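Best finish for an old oak floor? Oil or water-based poly

craigfarq
So I finally pulled up the carpet and there's wood under ALL of it! I'm so happy. Sanding starts in January, 185 square feet, and I keep going back and forth between hardwax oil and water-based poly. Anyone lived with both?

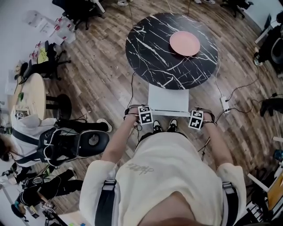
burgi_z
Oil, oil, oil! I did our hallway with two thin coats and I still love walking on it in socks (seven years on). You can fix one scratch without redoing the room. I'd put felt under every table leg too, and a round black table with white veining like that one looks fantastic over wood. Go for it!

grallari
Have to disagree with Burgi. We oiled our kitchen and it drank up every spill. Poly has been so much easier with kids, and the new matte ones don't look like plastic at all.

burgi_z
Kitchens, okay, I'll give you that one! But did you let it cure the full week before you moved back in?

grallari
Four days. Maybe that was it, but I'm still team poly.

costello7
Whichever you pick, stop at 100 grit before oil. I went to 300 once and the oil just sat on top, what a mess. Sneakers are fine between grits, socks only once the last dust is up.

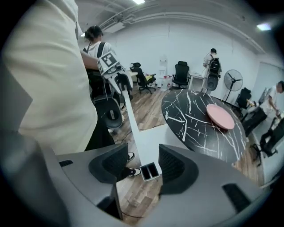 Black sneakers, white soles, wood floor.

craigfarq
You're all great. Doing a test patch of each inside the closet first, will report back!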